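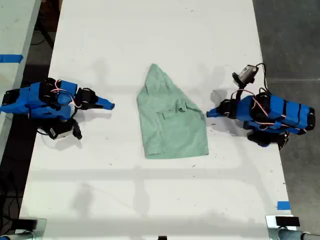 *Srithong, May 24, 2024*

I have fallen hard for natural dyeing, and I am going to talk about it for a while, so get yourself a drink.

It started in February, when my neighbor Sombat Onsri handed me a bag of dried marigold heads over the wall and told me to boil them. I had no plan at all. I boiled them in my biggest pot, strained the whole mess through an old pillowcase, and dropped in a cotton scarf that used to be white. Half an hour later it was the yellow of egg yolk (the good kind, from hens that run around) and I was done for. I've dyed something nearly every week since!

The part I got wrong at first was the mordant. I skipped it on that scarf, and after three washes the yellow had gone pale and sad. Now I use alum on everything, 80 grams to a full pot, and I let the cloth sit in it overnight before it goes anywhere near a flower. Panya Duangkaew, who has been dyeing since before I could walk, thinks that's still too much of a hurry. She does two nights. I've tried it her way and the color really is more even, so I may have to learn some patience.

Things that have worked for me so far:

- Onion skins. Free, fast, and a deep orange-brown that hides every stain.
- Mango leaves, which give a soft yellow with a bit of green in it. Pick the older ones.
- Butterfly pea flowers, though the blue fades if you so much as look at it. I love it anyway.

Turmeric I've given up on. Gorgeous for a week, then gone.

Indigo is the big one, and I was scared of it for months. You have to keep the vat alive, and it smells like a barn! Panya let me use hers at the beginning of this month. The cloth comes up a sort of murky green, and then the air gets to it and it turns blue right there in your hands. I yelled. I dipped one shirt five times because I wanted to see it happen again, and it ended up nearly black.

While I was at it I went looking for old recipes and found a reprint of a dyer's notebook from 1781 at Irkeo, the secondhand place by the bus stop. It cost me 200 baht and it's wonderful. Half the measurements are in handfuls, and there is a long grumpy page about river water. I tried the walnut brown out of it and got gray. Lovely gray, though, and it's staying.

Next up is getting a green I like. Yellow first and then a quick dip in the indigo, says Panya. Sombat says just plant more marigolds, and he has already left another bag on my step, so I'm starting with the yellow tonight.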